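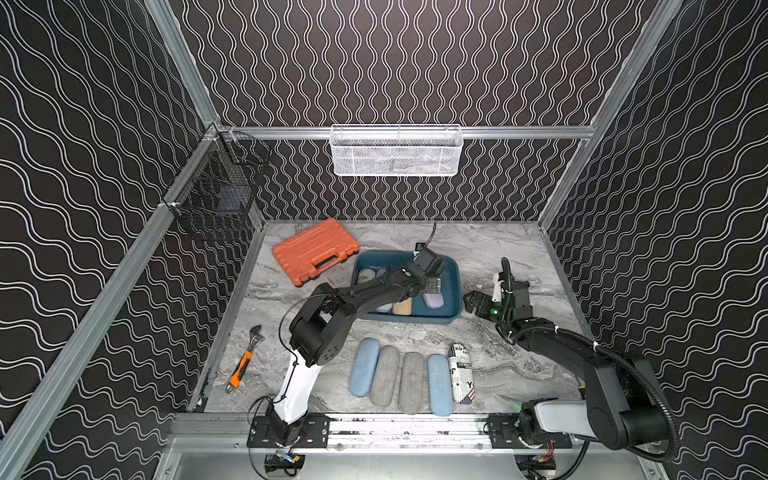 Ticket 1053: Case sorting, bimanual cell, tray side
Status: Open, workaround in place
Opened by: Anju Dhillon
Assigned: Konrad Michalski
Component: Cesis task runner / grasp selection
Site: Tranham

This site uses cookies to remember your login and ticket filters. Accept / Manage settings

Summary
Tidy-up task with glasses cases does not finish unattended. Target is 16 consecutive cycles without a person touching the cell. Best run so far is 3. Arms are fine, no joint faults in the controller log. Failures are at the grasp or at release.

Steps to reproduce
Load the "cases" task. Tray in the center, some cases in the tray, the others in a row on the tabletop in front of it. Start with both arms enabled. Leave the tool case and the wrench on the table. The customer wants it to work around normal clutter and has said so twice.

Expected
Every case ends up in the tray, lid closed, no contact between the arms.

Observed
1. Gray felt cases slip on lift. The gripper reports closed and holding, then the width reading drops partway through the move and the case is back on the table.
2. The white case with newspaper-style print gets a poor pose estimate. The segmenter splits it into two objects, with the break at the small flag near one end. The planner then tries to pick up half a case.
3. With both arms working over the tray, the left waits for the right and the right waits for the left. Times out after 1000 ms, retries, times out again.

Comment, Konrad Michalski, 9:40
Item 3 is a reservation bug. Both arms request the whole tray as one zone. Split it into left and right zones in the config and the deadlock stopped on my bench. Please pull the March config and retest.

Comment, Anju Dhillon, 11:15
Retested. No deadlock. Left arm now refuses the pale lavender case because it sits on the right side of the tray and belongs to the other zone. Right arm can take it, but only once it has dropped what it is holding. Slower, but it runs.

Comment, Hemant Dixit, 11:52
For item 1, raise the grip force for felt only. Do not raise it globally. We tried that at Sandhu on hard plastic cases and the lids popped open.

Comment, Anju Dhillon, 14:05
Felt slip is better at the higher force, still present. It fails more when the grasp is near the end of the case. Added a center bias. Logs attached to the parent ticket.

Comment, Karine Fraser, 14:30
The customer is asking if they can tell their own people this replaces the end-of-day tidy at the optical counter. What can I say?

Comment, Konrad Michalski, 14:48
Say no for now. A person clears that table in under a minute and doesn't care what the cases are made of. We need several minutes and someone within reach of the stop button. Sorting a fixed set of hard cases into a fixed tray, yes, I would sign off on that. Mixed materials from whatever was left on the counter, no.

Workaround
Split zones on. Felt profile on. Place the printed case by hand until the segmenter is retrained.

Remaining
Item 2 is with Sunita Srivastava at Arel, who owns the training set. She has asked for more views of the printed case at different angles, both faces. Item 1 stays open until the full run passes.

4 comments hidden. Show all
Shares: 0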